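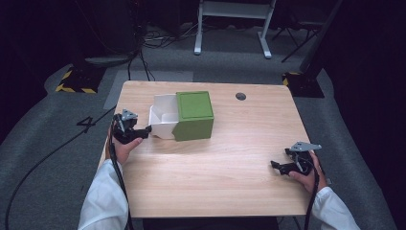

Progress report no. 3 to the Falholm Makers' Fund
Project: Pikach hand-held grippers
Prepared by Deolinda Amaral
Apr 21, 2020

Where we are

The short version is that we have a working pair of grippers, a drawer that opens, and a good deal less filament than we budgeted for. The longer version follows, as the grant conditions ask for more than one paragraph and I have already tried sending one.

In January we told you the pair would be finished in time for this report. They are finished in the sense that a kitchen renovation is finished: everything works and there is a list on the fridge. You hold one in each hand, squeeze, and the jaws close. The whole idea of Pikach is that a person does the job first, with the same sort of fingers the arm will have, so that we learn what those fingers can manage before we bolt them to anything with a motor. The arm itself is still in pieces under my stairs.

The fingers

We are on the Collado pattern now, which replaces the Wavus pattern, which replaced something that never earned a name. Wavus had a lovely curved tip. It was organic looking and everyone who visited admired it, and it could not hold a pencil. Collado has a blocky tip with a flat plate on top and two small holes in the plate, and looks like it was drawn by someone in a hurry, as it was.

The holes will take a screw-on pad. We have tried rubber from a bicycle tube (too sticky, it lets go when it feels like it), and felt from the bottom of a chair leg, which I don't want to discuss. Silicone sheet is next. It is in the budget under "sundries" and I would like to move it to its own line, if you will allow that.

Surface finish remains what it is. You can see the layer lines, and the edges come off the printer a bit rough. I spent an evening with sandpaper on one of the Wavus fingers and the result was a smooth finger that closed crooked. We are leaving the Collado ones alone.

The brass threaded inserts were the best money spent this quarter. Before them we were running screws straight into plastic, and every time we took a gripper apart it went back together a little looser. You melt the insert in with a soldering iron, the smell is dreadful, and then the thing stays put. I have burned my thumb only the once.

The drawer task

You asked last time what the grippers are actually for, which was fair. The first test job is a small box: a green cube-shaped sleeve with a white drawer that slides out of one side. One gripper takes the end of the drawer and pulls. The other can steady the sleeve or stay out of the way, and deciding between those two has caused more argument in the workshop than the wiring did.
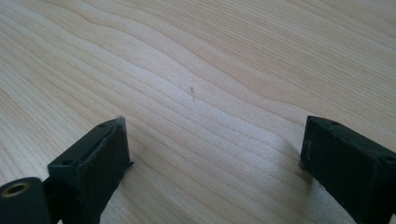
What makes it awkward is that you lose your sense of touch almost completely. With bare hands you open a drawer without thinking about it. With two blocks of plastic you find out that you have been tilting drawers all your life and correcting for it. The thin walls don't forgive much either, so the tip has to come in level and close to the table. If it comes in high, it skates off and you say something that can't go in a report.

We logged 196 pulls this quarter. Of those, 27 ended with the sleeve coming along for the ride, mostly among the early ones and mostly mine. I have kept the bad ones in the log. The temptation to call them "warm-up" was considerable.

Cables

Each gripper trails a black cable and the cables have opinions. We have settled on running them back past the forearms and down to the floor, which keeps them off the tabletop. Going without cables altogether would mean batteries in the handles, and the handles are heavy enough after half an hour. I'd call this one parked.

Money

Spent to date: $1013. Most of it went to filament, inserts, cable and a replacement nozzle for the printer, whose old one I blocked myself. Receipts are in the envelope, apart from the hardware store one, which went through the wash in a coat pocket. The bank statement with that line highlighted is there in its place.

Next quarter

Silicone pads on all the fingers, with the holes tapped properly.

The same drawer job, with the steadying hand and without it, so that we can end the argument.

Get the arm out from under the stairs. My household has asked me to list this as a firm commitment, so I have.

I would also like to try a lighter handle. The colour will be whatever is left on the spool.

Happy to answer questions by phone or email. Evenings are best, once the printer is off and I can hear.

D. Amaral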